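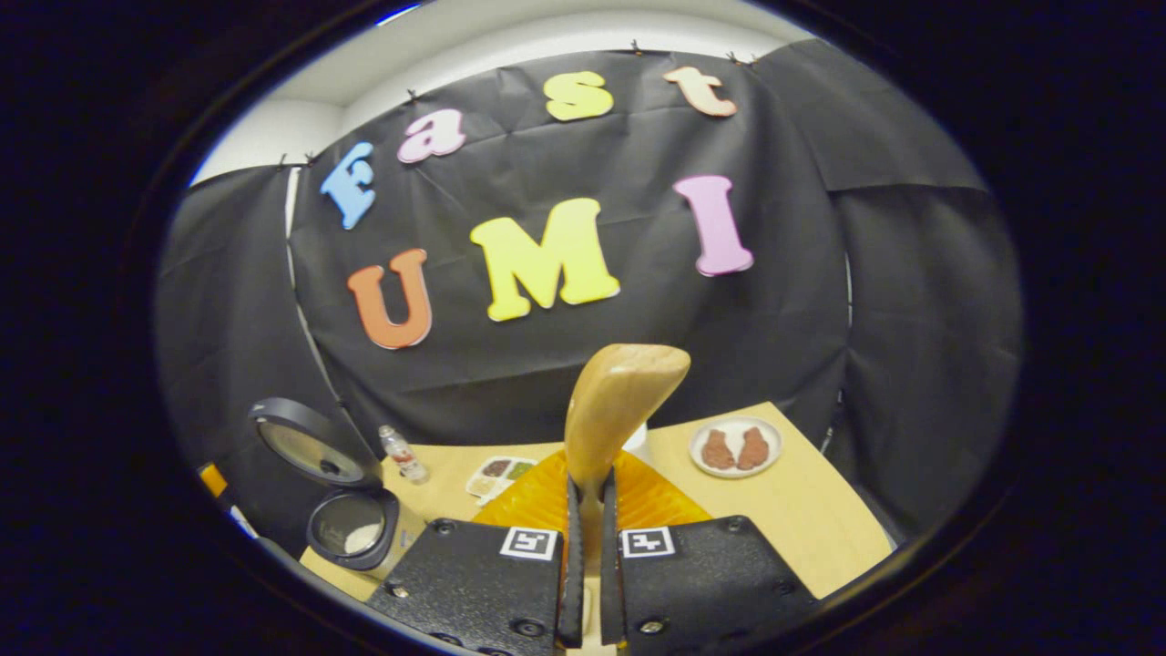

Sewing & Soft Furnishings > Curtains, blinds and backdrops
Thread: Getting creases out of a big piece of black cloth

hemline_hattie
27 February 2019
Hello all, I hope this is the right corner for it. My sister runs the village drama group in Hetow and I have been talked into doing the blacks for the July show (I said yes over a glass of wine, which is how I say yes to most things). The cloth is a plain black cotton that came off the roll folded, then sat folded in her loft for goodness knows how long, and the creases are really quite something. They run in squares like a road map. I've ironed one width and it took me the whole of a radio play and most of the news, and when I hung it up over the landing I could still see every line.

Is there a kinder way of doing this? I've got a steam iron, an ordinary board and a bad shoulder. I don't own a steamer but would buy one if people think they're worth having.

oldbobbin
Welcome Hattie! Oh, I do feel for you. I did the blacks for our church hall for years and the thing that saved me was hanging them early. Get the cloth up where it's going to live, or anywhere with the height, a good week before you need it, and mist it with a plant sprayer. Plain water. Pull it gently downwards with flat hands as you go, then leave it alone and go and have your tea. Cotton has a surprising amount of weight in it once it's damp and it does a lot of the pulling for you. The fold lines will be the last to go, and the one down the middle may never go completely, but from the fourth row back I promise you won't see it.

Prirnon_Pat
I'd disagree with misting, sorry Bobbin. I tried it on a black cotton and ended up with tide marks all down one side, little pale rings, which looked far worse under the lights than any crease. We have hard water in Prirnon and that may be the trouble. If you do go down that road, try a corner first, and use the stuff you buy for irons.

My own vote is a steamer. I resisted for years because it seemed such a silly thing to own, and now I use it on everything – curtains, coats, my nephew's wedding suit in the back of a car. Work from the top, keep the head moving, and hold the bottom of the cloth out a little with your other hand.

oldbobbin
That's fair about the water, Pat. Ours is very soft and I'd never thought of it. I still wouldn't send somebody with a bad shoulder up a ladder with a steamer though! They're heavy once they're full.

Ruairi Aitken
Evening. I look after the drapes at a small place called the Cairns, 475 seats when the balcony's open, and we have the same argument every season.

What I'd ask first, Hattie, is how you're fixing it along the top. Creases and folds are different animals. Creases come from storage and you can iron or steam those. The long slanting folds that everybody complains about on the night come from the cloth hanging off too few points, and you could iron till Christmas and they'd still be there. If you clip a wide cloth here and there, it sags between the clips and each sag sends a fold running down the drop. Put your fixings a hand's width apart and most of it disappears. Better still, sew a strip of webbing along the top and put ties through it.

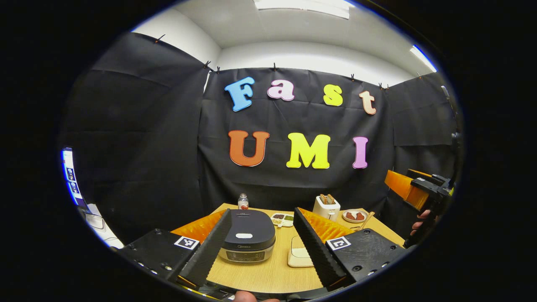 The other half of it is weight at the bottom. A pocket along the hem with a bit of chain in it works wonders, and you can take the chain out when the cloth goes in the wash. Don't do what my predecessor did and use curtain weights every so often, as you get a little point at each one and the hem looks like bunting. And when you join widths, let them overlap by a good forearm's length so that no light comes through when somebody hurries past behind.

hemline_hattie
Ruairi, thank you, that's so helpful and also slightly alarming, as my plan for the top was bulldog clips out of my husband's desk! I have the 2 widths done now and 7 still to go, so I'd rather like to stop ironing if it's all in the hanging. Would ordinary cotton tape do for the top edge? I've a great roll of it left over from a bunting summer.

Prirnon_Pat
Cotton tape will stretch. Webbing won't. I know it's dearer but you'll only do it once.

oldbobbin
I've used cotton tape for years and it's been perfectly all right, so long as it's doubled over and you go along it twice. For a village show I shouldn't spend the money. Pat and I are never going to agree, are we!

Prirnon_Pat
Never, and I'd miss it if we did. But do get webbing, Hattie.

Brarkero_Jean
May I add one thing about afterwards? Don't fold it. When the show comes down, roll each width on a cardboard tube from a carpet shop (they'll usually give you one if you ask nicely and turn up in the morning) and put an old sheet round the outside. Mine stand up in the corner of the box room behind the door and come out every time needing hardly anything done to them. If you must fold, fold it somewhere different each time so the same line doesn't get worn in. Black shows it terribly, it goes a sort of grey along the edge and there's no getting it back.

hemline_hattie
Jean, I've just been up to look at the middle fold and it's grey already, exactly as you say. Could I dye it, or will it simply come up a different black from the rest?

Ruairi Aitken
Different black, I'm afraid, if you only do the one patch. Hang that width at the side and put your best one in the middle. And have a word with your sister about the loft.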